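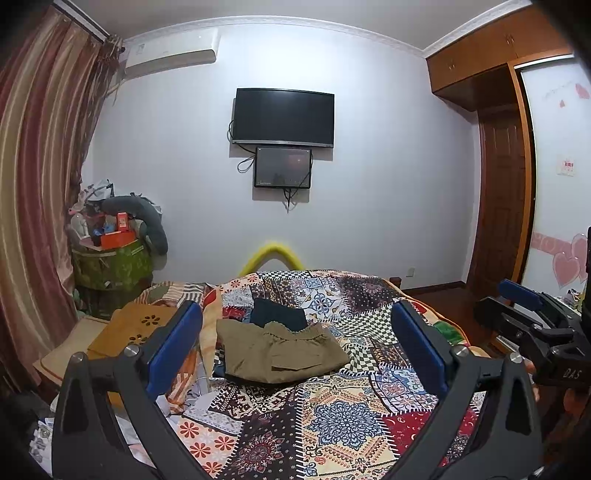
The Dizon House inspections were a series of room entries carried out at a workers' boarding house in Fluncombe, Canada, and the legal dispute that followed over the sharing of lodgers' personal details with immigration officers. The dispute dealt mainly with two questions: whether a landlord could let officers into a rented bedroom without the lodger's agreement, and whether a housekeeping log could be handed over without a warrant. Much of the argument turned on ordinary things left out in a bedroom, such as a folded khaki garment lying on a patchwork quilt or crumpled white papers spread over one side of the bed, and on whether a person who opens the door for one purpose may take note of them for another. The case is usually cited as Castillo v. Mavberg Lodging, after the lodger who brought the first complaint and the company that ran the house.

Background

Dizon House is a former nurses' residence on the east side of Fluncombe. Mavberg Lodging leased it from the town and rented rooms by the month, mostly to people working at the Clastbridge packing plant. Many of the lodgers held temporary work permits tied to the plant. Others were students, retired people and permanent residents who had lived in the building since before the plant expanded.

Rent was $300 a month for a shared room when Mavberg took over the lease. Each lodger signed a house agreement that allowed staff to enter for cleaning, repairs and fire safety checks. The agreement called for a day's notice, except in an emergency. It said nothing about visits by police or immigration officers.

House staff kept a housekeeping log on a tablet. It was set up to record when sheets were changed and which rooms needed repairs. Over time, managers began asking cleaners to add other details, including whether a room had overnight guests, whether luggage had been packed and whether mail had been left out. Lodgers were not told that the log had been widened. A clause in the house agreement said the company could collect "information reasonably needed to run the residence".

The inspections

In November 2019, staff entered a number of rooms over several days in what the company described as a fire safety check. Two immigration officers went with them on at least some of the entries. The company later said the officers had asked to speak with a former lodger and had joined the check as a matter of convenience. Lodgers said the officers asked people in the hallway for their permits and looked at papers inside rooms where the lodger was away at work.

Nine lodgers were questioned and two were detained. Both were released within a week. One of them had a valid permit that had been renewed by mail, and the letter confirming it was in her room at the time. The other had applied for an extension and was allowed to remain while the application was decided.

Remedios Castillo, who had lived in the building for six years and was a permanent resident, complained that her room had been entered while she was on shift. She learned of the entry when a neighbour told her. Her written request for a copy of everything the company held about her produced pages from the housekeeping log, including a note that there were "official letters on bed".

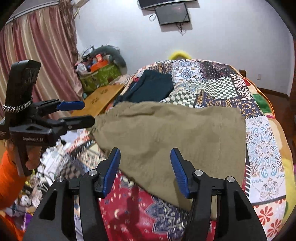 Castillo's complaint was joined by four others and was heard together with a claim for the return of rent. The lodgers were represented by Precious Marquez of a legal clinic in Clastbridge. Suryani Ngui, the company's regional manager, gave evidence for Mavberg Lodging.

Arguments

The lodgers argued that a rented bedroom is a home, whatever the length of the rental and however many people share the kitchen. Permission to enter for cleaning or safety did not, in their view, extend to anyone the landlord chose to bring along. They also argued that the notes in the log went well past what was needed to run a boarding house, and that handing them to officers on request was an unlawful disclosure.

Mavberg Lodging argued that a boarding house is closer to a hotel than to an apartment, that lodgers expect staff to come and go, and that anything left in the open in a shared building carries little privacy. It said employees had acted in good faith and believed they were required to co-operate. Ngui agreed under questioning that no officer had shown a warrant and that no one on staff had asked to see one.

Evidence was also heard from Kamol Khunthong, a cleaner at the house. Khunthong testified that the instruction to record mail and luggage had come from a supervisor by text message, and that cleaners were told the information was wanted in order to predict when rooms would become vacant. The text messages were entered as evidence. They did not mention immigration officers.

Decision

The decision was released on January 6, 2022. The adjudicator, Consolacion Talavera, found in favour of the lodgers on most points. She held that the lodgers had a reasonable expectation of privacy in their rooms, including in the rooms shared by two people, and that the consent given in the house agreement was limited to the purposes listed in it. A landlord could not widen that consent by inviting someone else through the door.

On the log, Talavera drew a line between notes about the state of the room and notes about the lodger. A record that a window was broken or that the bedding had been changed was permitted. A record of letters, visitors or packed bags was not, unless the lodger had been told clearly that it would be kept and why. The phrase "reasonably needed to run the residence" was found too vague to cover it.

Castillo was awarded $3,315, made up of part of her rent and an amount for the breach of privacy. The other complainants received smaller sums. The adjudicator did not rule on the conduct of the officers, who were outside the tribunal's authority. The claim that lodgers had been singled out because of where they were born was dismissed for lack of evidence, although the decision noted that the company had kept no list of which rooms were checked.

Aftermath

Mavberg Lodging did not appeal. It removed the guest, mail and luggage fields from the log and rewrote its house agreement, which now states that staff will not admit officers to an occupied room without a warrant or the lodger's consent. Older log entries were deleted after the lodgers had been given a chance to ask for copies.

The town of Fluncombe added a similar condition when the lease on Dizon House came up for renewal. A proposal to apply the rule to every licensed boarding house in the town was debated twice and set aside, with several councillors saying that it was a provincial matter.

The decision does not bind the courts, and lawyers have disagreed over how far it reaches. Marquez has said it should apply to employer-owned bunkhouses and farm dormitories. Landlord groups have taken the view that it depends on the wording of the Dizon House agreement and has little bearing on motels or other short stays, where guests usually sign a different kind of form.

See also

Boarding house
Landlord's right of entry
Plain view doctrine
Temporary foreign workers in Canada
Tenant privacy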